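Search the newsletter Search Go
Print this item | E-mail to a colleague
Reading time: 2 min

Bin picking: the grasp model grades itself now

2026-03-06. Quick one from the Nurnham lab, more in the full write-up when Kerstin gets a minute.

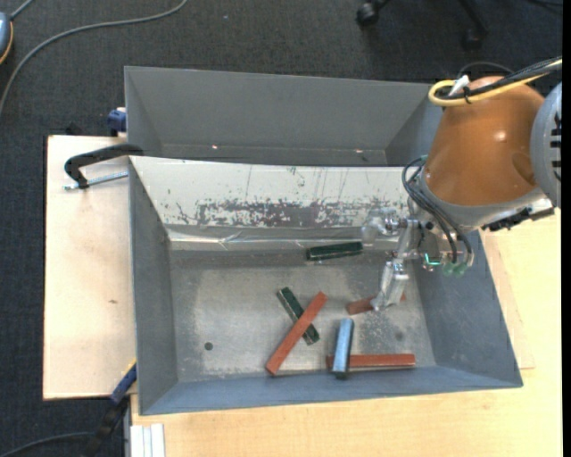
What did the new method change? The labels. Up to now a person looked at each try and marked it good or bad, and the model learned from that. Now the arm tries a grasp, the gripper reports how far it closed, and that number is the label. No one sits there clicking.

Hannelore Brandes set it going last August on the two-bin station, blocks only. Idea is old, she says so herself, but the older versions fell over on crossed blocks, where the fingers close on two things and the width reading looks fine. Her fix is a second reading taken after the lift. If the two widths disagree, the try gets thrown out of the training set. Not marked bad, thrown out. That turned out to matter more than any thing we did to the network.

Numbers so far: 2,738 tries kept for training. Failed grasps on crossed blocks down 29 percent against the hand-labeled model, same arm, same bins, same fingers. Flat single blocks, no real change, they were fine before.

What still goes wrong: blocks tight against a wall. The model likes to come in from above even when there's no room for the lower finger. Kerstin Petersen thinks the sloped walls are confusing the depth data, Hannelore thinks we just don't have enough wall cases. Both are getting a run. Shiny patches are also trouble, the depth map gets holes in it and the planner treats a hole as floor.

Next up is mixed parts from Texier, brackets mostly, some with holes a fingertip can catch in. Zamitz has asked for the same test on their own arm and we said yes, but after the Texier parts, not before. Code goes to the Hillisov group first so somebody outside can try to break it.

If you want bin time this month please ask Kerstin, not the shared calender, it's out of date. And leave the clamps where they are. The calibration goes with them and redoing it eats a whole afternoon.

Print this item | E-mail to a colleague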